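Sorting small gift boxes and cases into one big shallow box: what's your system?

Posted in Home & Tidying > Bedrooms and Wardrobes

Tuncay Kaplan
Hi all! I've finally started on the top of the wardrobe and I'm having a great time with it, but I've hit a snag. I've got a heap of little boxes and cases up there (earring boxes, a couple of round clear ones, the small cardboard kind that perfume samples come in) and they've been living in shopping bags for years. I'd love to put the lot in one big flat box that slides under the bed, so I can pull it out and see everything at once.

I've tried it twice now. Both times it looked brilliant for a day, and then I slid the box back under and everything wandered down to one end. The clear cases are the worst because they roll. Do I need dividers, or a smaller box, or do I just lay everything flat and live with it? Clearance under my bed is 11 centimetres, so nothing tall. I'd rather not buy a plastic tub if cardboard will do the job.

Erdal Özkan
Plastic tub with a lid. Cardboard goes soft if your floor gets damp and silverfish love it. I got mine from the Hasley clearance bin and haven't thought about it since.

Recep Dursun
Ooh, I love this kind of job! I did exactly this in December when we moved into the Stinden flat, and I reckon cardboard is fine as long as the room's dry. Stick with the big shallow box. You want low sides so you can see in, and a white inside is a real bonus because the small dark things show up straight away.

What fixed the sliding for me was working from one corner. Don't spread things out evenly, tempting as it is! Pick the corner that goes under the bed last (the one nearest your hand when you pull the box out) and build out from there. Square boxes go against the wall first, snug, then the next row against those. Whatever space is left over ends up at the far end, and you fill it with a rolled-up scarf or a pair of thick socks. Once the row can't move, it stays put, even if you yank the box out in a hurry like I do every morning.

For the round cases, you've got two choices. Flat on their backs is the safest, but they eat up floor space. I stand mine on edge and trap each one between two square boxes, like books on a shelf, and they don't budge. Put the clasp at the top so you can lift the case out with two fingers. Check the height first, though, as a big compact on its edge could catch on your bed slats.

I do all my sorting on the bed, by the way, with the box sitting right on the doona. It saves your back, and if you drop an earring box it lands on something soft.

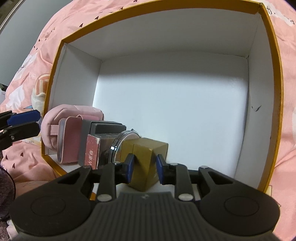 The other thing I'd say is leave yourself finger room. I packed my first go so tightly that I had to tip the whole thing out to get at one little box in the middle, and then of course I was back to square one. A gap as wide as your fingertip beside the things you use most is plenty. Put the fiddly stuff you hardly touch in the back rows and pack that as tight as you like.

If the sides of your box start to bow out, run a strip of wide tape along the outside before you load it up. I used the brown paper tape from Treketti and it's held up beautifully. You can also cut a strip of cardboard, fold it into a long L and lay it along the inside wall, which stiffens it and gives you a nice straight edge to line things up against.

Have fun with it! I ended up finding a pair of studs I'd given up on, so open every little box before it goes in.

Selim Çetinkaya
Seconding the tight corner idea. I'd add a bit of non-slip drawer liner on the bottom, cut to fit. Mine was left over from the kitchen drawers and it stopped the rolling on its own, before I'd even sorted out the rows. Also label the end that faces out, especially if you've got more than one box under there. I've got 7 and I still pull out the wrong one.

Tuncay Kaplan
Thank you, these are great! I've got drawer liner in the laundry cupboard, so I'm starting with that tonight and doing the corner trick on top of it. Recep, did you tape all four sides or only the long ones?

Recep Dursun
Only the long ones. The short ends on mine were stiff enough already.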